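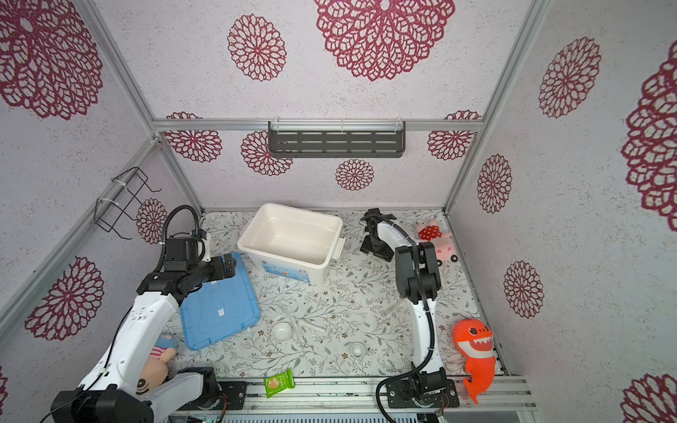

How do you store small odds and ends when the lid never ends up on the box?

Asked on a Tuesday in Home & Organizing

I have a craft nook off the kitchen, walls on three sides, and I love it. I papered it myself in a white textured paper with big dark magenta flowers, the lacy mandala kind, and I put a leafy vine mat down so I'd have something soft to work on. It's the one spot in the house where I got to pick everything!

My trouble is the small stuff. I have a white plastic storage box with a handle tab and a blue lid, and in theory everything goes in there at the end of the day. In practice the box sits open at the back, the lid is lying next to it, and the little white bowl and cup I sort things into are out in the middle with bits and pieces beside them. And then there's usually a snack. Right now it's wafers in a green packet, up at the front where I can reach it.

I've got a black wire rack zip-tied up on the left side and a gray metal shelf with slots in it along the back, so you'd think I had plenty of storage. But the rack is awkward for tiny things (they drop straight through) and I haven't worked out what the shelf is good for.

So my questions. Is there a better kind of box for things you take out and put back ten times a day? Should I give up on lids? And does anybody have a system for the in-between stuff, the things that are too small to live loose but that I want in front of me? I don't want to spend a fortune. There's a Devier outlet 6 miles from me, so I can get to the basic bins and baskets pretty easily.

Oh, and there's a plush toy that lives in there too, blue cap, stripy red and white outfit. He is not up for discussion. He stays.

— papercut_marnie, Grorkville

3 answers

Answer from Orestis Mavromatis (marked helpful by the asker)

I ran the supply room at a picture framing shop in Ocampo for a long time, and we had 373 separate little parts on the wall, so I have opinions about this.

Don't give up on lids. Give up on one lid doing two jobs. A lid keeps dust out of things you aren't using, and that's all I'd ask of it. The stuff you touch ten times a day shouldn't be under one. What I'd do is split your things in half: the white box becomes the put-away box, lid on, back against the wall, and you only open it when you start something new or finish something old. Whatever you're working on today goes in an open tray.

For the tray, get one with a low rim, no more than 2 inches high. Any higher and you can't see what's at the bottom, and you'll start tipping it out to find things. Put your bowl and your cup IN the tray. I know that sounds like storing a container in a container, but then you pick up the one tray and your whole job moves with it. You want to vacuum the mat? Lift the tray. Company coming? Tray goes up high somewhere and you're done in a few seconds.

About the slotted shelf, try S-hooks before you buy anything. Most of the slotted ones will take a small hook if you match the size, and you can hang little buckets or a pair of scissors off it. Take one hook to the hardware store and test before you buy a bag of them. I bought 88 of the wrong size once and I'm still using them up as plant hangers. Check how the shelf is held up, too. I'd keep it to light things until you know what it can carry.

The wire rack is fine, it just wants flat stuff. Envelopes, card stock, patterns in a clear sleeve, a notebook clipped on with a binder clip. If you really want small parts up there, line a section with a piece of stiff cardboard cut to fit. Snip the corners so it sits down between the wires.

One more thing on the box. If it has a label on the front, turn it so the label faces you and make sure it's true! I've seen so many boxes marked "ribbon" with batteries inside. A strip of painter's tape and a marker over the old label is plenty, and you can change it when you change your mind.

Comment from papercut_marnie: The tray idea!! I can't believe I never thought of putting the bowl in something. I have an old cookie sheet that might do for now. I'll try the hooks this weekend.

Comment from Orestis Mavromatis: Cookie sheet is good. Put a bit of felt or shelf liner in it or everything slides when you pick it up — ask me how I know.

Answer from treltside_tess

I'd move the snacks lol. Crumbs on a fabric mat are a pain and wafers are the worst for it. I keep a jar with a screw top on the windowsill and make myself get up.

Also Treltside does a box with the lid attached on one side so it just flips back. Can't lose it. I think mine was roughly nine dollars, might have gone up.

Answer from bobbin_and_co

Muffin tin. Every time somebody asks this I say muffin tin. You get a dozen little wells, they stack if you put cardboard between, and you can get them at a thrift store for next to nothing. The mini ones are better for beads, regular for anything bigger. I've used the same two since my daughter was in grade school and she's got a kid of her own now.

I don't agree about hanging things off the shelf. I tried it and kept bumping my head on the scissors.

Pretty wallpaper by the way, is it the peel and stick kind? I want to do my laundry room but I'm scared of the corners.

Comment from papercut_marnie: Ooh I do have a muffin tin. And no, I used paste, and the corners were slow going. Cut the piece a little wide, wrap it around the corner and overlap the next one.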